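Teaching the laundry task by remote control

Use this page to record demonstrations of clipping a tank top to the oval drying hanger. You need the Furkeo arm, the Skudis hand controller and a recording session open in Perron.

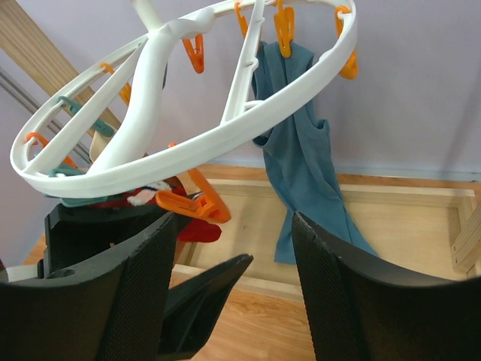 Before you record

Set the controller speed to 2. Open and close the gripper a few times and check that the fingers follow your hand. Bring up the wrist view and make sure you can see both fingertips.

Recording

1. Press Start and wait for the tone.
2. Move in slowly and grip a clothespin by its handles.
3. Squeeze until the jaws open. Hold the trigger there.
4. Bring the jaws down over one shoulder strap, then let go a little at a time.
5. Back the arm straight out before you turn the wrist. Turning early swings the hanger.
6. Press Stop.

If you drop a pin, keep recording and pick it up. If the garment falls, stop and mark the take as failed.

Do 5 takes, then move the hanger to a new angle and do 5 more. Take a break after 4 sets.

Saving

Name the folder Fusa, followed by the set number, and upload it from the Perron menu.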